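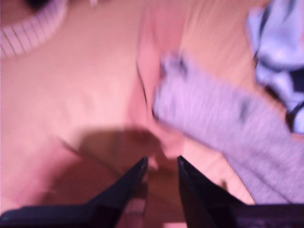
Dos dedos de pinza negros, tela rosa y prenda gris, con desenfoque.

Cuaderno del taller de datos públicos. Jueves, 9:40

Retomo la tabla de cargos en funciones donde la dejé el martes por la noche, que ya iba siendo hora. Para quien abra el cuaderno sin haber estado en la reunión: queremos saber cuánto tiempo pasa un puesto de dirección general ocupado por alguien «en funciones» o por suplencia antes de que llegue un nombramiento en firme, y para eso estamos leyendo boletines oficiales autonómicos uno por uno, con mucha paciencia y bastante café. La muestra de prueba son 62 ceses. Encarnación la sacó en mayo y la dejó tan bien ordenada que da gusto abrirla.

Primer asunto de la mañana, el vocabulario. Yo venía agrupando en una sola columna «en funciones», «suplencia», «encargo de despacho» y «desempeño accidental», y ayer Encarnación Tejada me hizo ver (con mucho cariño, pero con razón) que estaba mezclando peras con manzanas. Un gobierno entero en funciones después de unas elecciones es una cosa, y un director general que se marcha y cuyo despacho lleva la secretaria general durante meses es otra muy distinta. La segunda es la que nos interesa. Así que he partido la columna en dos: situación del gobierno y situación del puesto. He tenido que volver a leer todas las resoluciones desde el principio y me ha llevado casi dos horas, aunque me alegro de haberlo hecho ahora y no con la muestra grande.

Resultado después de partir la columna: 20 ceses se cubrieron el mismo día, con el nombramiento publicado en el mismo boletín. Otros 14 tuvieron suplencia expresa, con resolución y nombre. En siete no encuentro nada de nada, ni suplencia ni nombramiento, y sospecho que en varios el puesto se suprimió con una reestructuración de la consejería. El resto son relevos con hueco pero sin suplencia publicada, que se supone que funcionan con el orden de sustitución que marque el decreto de estructura de cada casa. Esos decretos hay que buscarlos aparte. Apuntado en la lista.

11:15. Pelea con las fechas. El script toma como fecha de cese la de publicación, y muchos decretos dicen «con efectos desde» un día anterior. Tengo un caso en el que la diferencia es de siete días, y eso en un hueco corto lo cambia todo. He añadido el campo fecha_efectos y, cuando el texto no dice nada, lo dejo vacío. Por favor, que nadie lo rellene con la de publicación «para que no quede feo», que ya nos pasó con la tabla de subvenciones y tardamos una semana en deshacerlo.

También he encontrado dos correcciones de errores que cambian el nombre del cargo. El script las leía como nombramientos nuevos. De momento las he marcado a mano con una C en observaciones. Habrá que enseñarle a distinguirlas, pero hoy no.

12:30. Llamada con Encarnación, larga y muy agradable, como siempre. Le cuento lo de los siete sin rastro y me propone mirar los presupuestos: si el puesto sigue apareciendo en el anexo de altos cargos del año siguiente, no se suprimió y simplemente estuvo vacante. Me parece muy buena idea y además barata, los anexos ya los tenemos descargados. Hablamos también de si contar como «interino» a quien luego es nombrado en firme para el mismo puesto. Ella dice que sí, que el periodo de suplencia existió igual aunque acabara en ascenso. Yo tenía mis dudas – me sigue pareciendo que es un caso aparte – pero me ha convencido de contarlo y ponerle una marca para poder separarlo después.

Queda pendiente lo que más me preocupa, que es el control parlamentario. En algunas cámaras hay comparecencias de candidatos a determinados organismos y en otras no se pide nada, y si los huecos son más largos donde hay trámite no querría leerlo como desinterés del gobierno. Necesitamos una columna de «requiere trámite en la cámara», sí o no, y alguien que se lea los reglamentos con calma. Me ofrezco para la mitad, la otra mitad la pido desde aquí con mi mejor sonrisa.

16:05. Pasada la segunda versión de la tabla a la carpeta común, con el nombre Sedley, por seguir con la costumbre (la anterior era Orlow, no la borréis todavía, que la uso para comparar). Los cambios están en la pestaña de notas. He probado a sacar la mediana de días en suplencia y sale un número, pero con 14 casos no lo pongo ni en este cuaderno.

Para mañana: anexos de presupuestos, decretos de estructura de las tres consejerías que faltan y contestar a Encarnación lo del formato de los nombres compuestos, que se lo debo desde la semana pasada.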